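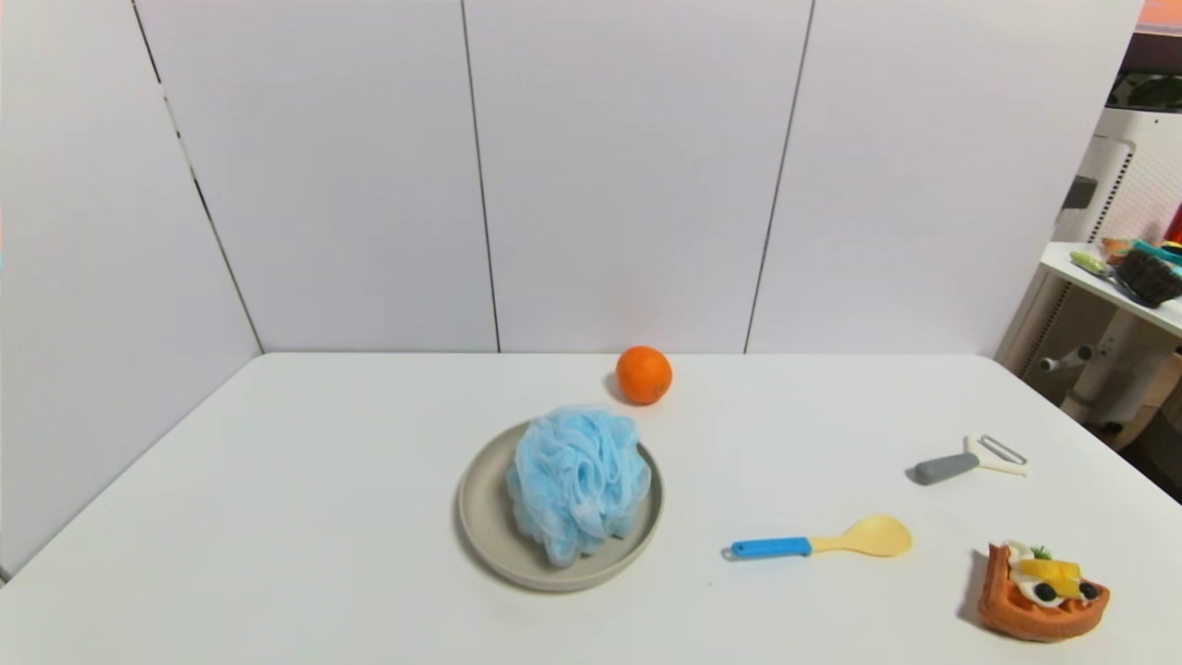

MINUTES – BUMMONT STREET TENANTS' ASSOCIATION

Home Minutes Laundry Schedule Lost Keys Contact

Wednesday, 7:00 p.m., lobby. Minutes taken by Precious Dimaculangan, who was the last to sit down.

Chair: Felicidad Dumlao. Apologies from both Adeyemis, who sent a letter instead. The letter was longer than most meetings and was taken under item 3.

1. Last month's minutes

Approved with one correction. The August minutes said that the third floor "complained" about the hallway paint. The third floor wishes it known that they "raised a concern." The paint is still green.

2. Water pressure

The chair reported that Vitus Plumbing came out and looked at the booster pump. Their view is that the pump is old. This was felt to be something we could have told them for free. The visit cost $85, and the written quote for a new pressure switch is $200 with parts. Someone asked if the $85 comes off the $200 if we go ahead. The chair had asked the same thing and had been told "usually." She will try to get a yes or a no out of them.

A straw poll was taken on who has weak showers. Every hand on the upper floors went up. The ground floor kept its hands down and looked pleased with itself. Agreed to go ahead with the switch, provided the landlord's office pays, as the lease says it should (clause 20, for those who like to read along).

3. Quiet hours

The Adeyemi letter was read aloud in full, at the request of the Adeyemi letter. It asks that quiet hours start at 9 p.m. on weeknights instead of 10, and mentions a trombone. The owner of the trombone was present and offered to use a mute. A short discussion followed on whether a mute makes a trombone quieter or only sadder. 

Left as it is for now: 10 p.m., with mute. The chair will write back, briefly.

4. Bike room

There are 2 bikes in the bike room with flat tires, no seats and no known owner. Tags went on them in spring. The tags have since been stolen, the bikes have not. A new notice goes up this week, and anything unclaimed by the next meeting goes to the Neria repair shop, which has said it will take them for parts, if we bring them over, and if we stop calling during lunch.

The question of the combination lock came up again. The code has been changed, and then written on the wall beside the lock by a person or persons unknown. Precious will scrub the wall and change the code back to a secret.

5. Recycling

The blue bins are being emptied late. The hauler says our lids won't close. Tenants are asked to flatten boxes, including the large ones, and including the ones that are a lot of work. The chair proposed a sign. It was pointed out that we have a sign. She proposed a larger sign, and this carried. 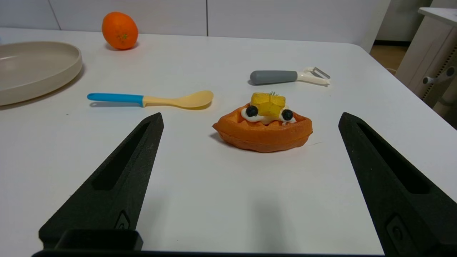 Felicidad Dumlao remarked that she had flattened eleven boxes on Sunday, that none of them were hers, and that she would like this in the minutes. It is in the minutes.

6. Any other business

The front door buzzer for 2B rings in 2C. The tenant of 2C has been letting in 2B's deliveries for a month and would like either a repair or a share of the noodles. Chair to call the office.

Meeting closed at 8:25 p.m., when the lobby lights went off on their timer. Next meeting same place, same chairs. Bring your own if you want one with a back.

Bummont Street Tenants' Association | Questions: note under the office door | © the Association | Back to top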